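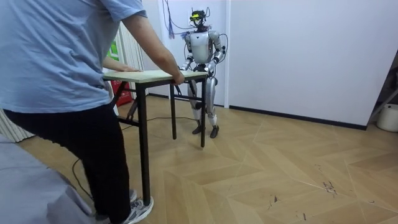 Section 4: Two-person table carry

Read Section 3 (harness and cables) before starting. Club members who have not done the 500 g block exercise should do that first.

What you need
– Folding table with the legs locked open, nothing on top
– Carry program from the Clestlow folder on the club laptop
– One person to carry, one at the stop button

Steps

1. Set the table in front of the robot with a long edge toward it. Lock both braces.

2. Check that the cables above the robot have slack on both sides. No cable should lie under a table leg.

3. Start the program and wait for the ready tone. Start-up takes more than 224 seconds on the older laptop.

4. Stand across the table from the robot and hold the edge with both hands.

5. Say "hands" to the operator. The operator sends the reach command and the arms come forward to the table.

6. Lift slowly, a few inches at most. Keep the top level. If it tips toward the robot, lower your side.

7. Take short steps. Stop after each one and let the robot settle.

8. Set the table down, then have the operator send the release command. Let go last.

Note: The grip force limit is set to 2000 in the Dratska settings file. Leave it there. The Bullen team tried higher values in June and the hands were slow to release.

Note: Error 1136 means the program lost one hand position. Lower the table, release, and go back to step 3.

Caution: Keep fingers away from the folding braces – they can pinch when the legs leave the floor.

Caution: Wear closed shoes. Do not walk backward over a cable.

Write each run in the Segura log, including the ones you stopped early.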